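Why Does the Weather Forecast Keep Changing?

Last June I was all set for a picnic. The forecast on Monday showed a big happy sun. By Thursday the sun had turned into a sun with a cloud, and by Friday night it was a cloud with three fat raindrops. I was so mad! So I went and found out how forecasts get made, and now I'm going to tell you.

First, somebody has to know what the air is doing right now. Weather stations measure how warm it is, how hard the wind blows, and how much water is hiding in the air. Our nearest one is on top of Clurneck Hill, 1,780 feet up, and it's so windy up there that I had to hold my hat on with both hands.

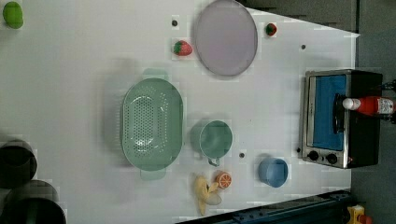

All those numbers go into a giant computer. It chops the sky up into boxes, like a huge stack of blocks, and works out what each box of air will do to the boxes next to it. Then it does that again, and again, until it gets to tomorrow. Then the day after. You get the idea!

But there's a problem. We can't measure every single bit of air, so the numbers at the start are always a tiny bit wrong. Tiny mistakes grow. By tomorrow they're usually still small, but 8 days from now they can be enormous – big enough to turn a sunny day into a soggy one. 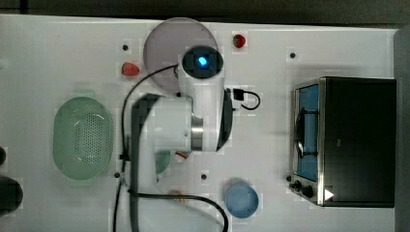

A white robot arm over the table

So the forecasters do something clever. They run the computer lots of times and change the starting numbers just a little each time. Say they run it 100 times and it rains on your town in 30 of those runs. Then they might say there's a 30 percent chance of rain. It doesn't mean it will rain for 30 percent of the day (I thought that for years).
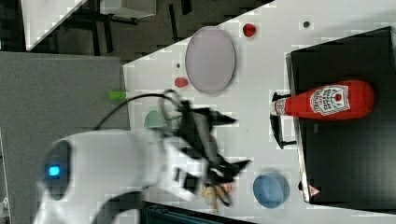

Every few hours new measurements come in and the whole thing starts over. That's why my happy sun turned into raindrops. The forecast on Friday knew things the forecast on Monday couldn't know yet.

Want to try it yourself? Write down the forecast for next Saturday, then check it again every day and write down what it says. Put a star next to the one that got it right. I've been doing this on the back of my kitchen door, and I'm running out of door!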